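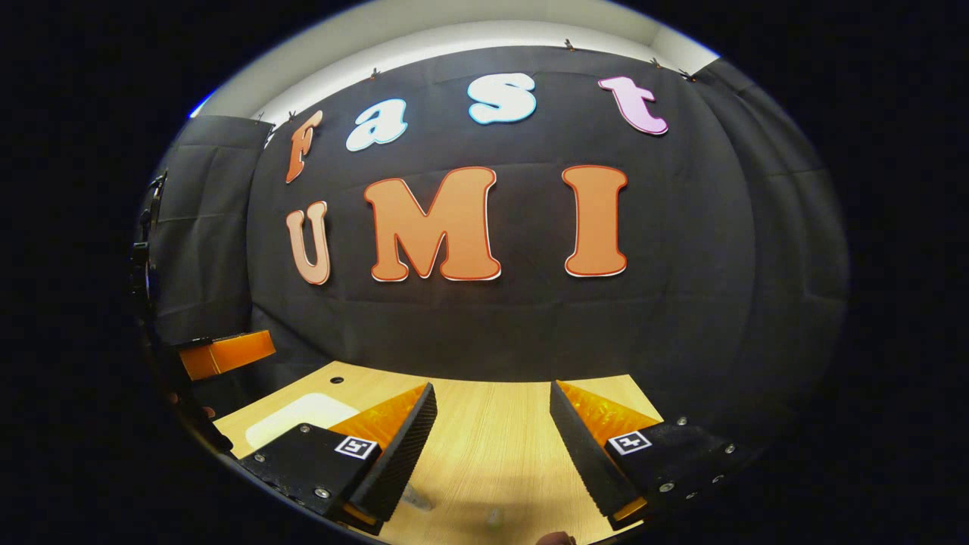
How often should the fingers of a hand-held gripper be checked? Before every session, and again whenever a finger has been removed, replaced or knocked hard against the bench.

Chapter 6. Care and Setup of the Hand-Held Gripper

By Ylva Haugen and Celeste Domínguez
Posted in December

Filed under: Workshop Practice > End Effectors

6.1 Scope of the chapter

Chapter 5 dealt with grippers bolted to an arm, where the controller holds a record of every position. A hand-held gripper has no arm behind it. Its geometry has to be right before the operator picks it up, and it has to stay right until the tool is put down. Most of the faults covered in this chapter are mechanical and can be found with a screwdriver, a straightedge and good light.

The procedures were written for the two-fingered tools used in the Wurnwood training shop. Readers working with other tools should follow the same order of checks but take torque values and clearances from the maker's sheet.

6.2 The finger assembly

Each finger is treated as one unit made up of three parts: the mounting plate, the compliant section and the pad. The plate sets the angle of the finger and carries the fiducial marker. The compliant section is ribbed so that it bends around an object under load. The pad has a textured face and takes nearly all of the wear.

The two fingers are serviced as a pair. A new pad facing a worn one gives uneven grip, and the object tends to rotate toward the worn side as the fingers close. Shop records at Wurnwood cover 211 pad changes, and the single-pad changes were the ones most often repeated.

6.3 Inspection

Open the fingers fully and set the tool on the bench. Look along both plates with the straightedge. Press each compliant section with the thumb and release it; it should return without a click. A click usually means a cracked rib -- replace the section and do not glue it.

Check the plate screws next. Tighten them in turn, a little at a time, and finish with the one nearest the pad. Thread locker is used on steel plates only.

Pads are cleaned with a damp cloth. Solvent hardens the surface. Log the cycle count at each cleaning, and fit new pads at 586 cycles or when the texture can no longer be felt with a fingernail.

6.4 Markers

The square markers on the plates are used to work out how far apart the fingers are. A lifted corner or a scratch across the pattern will shift the reading, even though the tool still feels normal in the hand. Replace a damaged marker, seat it against the plate edge and repeat the width calibration in Section 6.6.

Glare causes similar errors. Before changing a marker, turn the tool through a half circle under the bench lights and see whether the fault comes and goes.

6.5 The work area

A plain background with little shine is preferred. The bench should be fixed, and reference points on it should not be moved between calibration and use -- not even by the width of a pencil line. The Indwood shop allows the tool 80 minutes in the room before calibration so that it

We use cookies to remember your reading position and to count visits. Accept all | Manage settings

reaches room temperature.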